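October 6, 2020

Washing day, and a proper one! I stripped the bathroom before breakfast and had the first load on the line by the time Waqas rang, which meant I got to be smug about it for a full 5 minutes. Blue sky, good stiff breeze, magpies carrying on in the gum next door. I do love October for this. All through September it was drizzle and the clothes horse parked in front of the heater, and everything came out smelling like old biscuits.

Four loads by lunch, which may be a record for me. Kausar dropped in for a cuppa and we got on to folding, as you do. She's a thirds person. Long sides in, then over and over again until it's a neat little brick that stands up on its own in the cupboard. I was brought up on halves and halves again, because Mum's shelves were deep and that's what fitted. I've decided to convert! The linen cupboard here is so narrow that my way leaves the edges hanging out, and the door has never once shut without a shove from the hip.

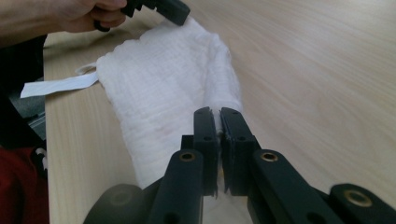 The white towels are my favourites to do. They've got that crinkly sort of weave, and I like getting my hands along them and pulling the long sides straight, although they bunch up again the second I look away. I'm leaving the tags on. Maribeth snips hers off the day she buys them and reckons I'm mad, but a tag gives me something to line up with, and it shows me which end I started from.

Did the folding on the big wooden table, so much better than the bed. My back says thank you. I must give the top a going over with some oil before Christmas — the grain comes up beautifully when it's been done.

Moved all the sheets to the bottom shelf while I was at it and found the pillowcase I accused Welington of losing when he stayed. Will have to ring and confess. Also one single sock, grey, no idea.

Cupboard door shuts! Opened and closed it a few times just for the pleasure of it. Tea towels tomorrow if the weather holds, and the bath mat, which I've been avoiding.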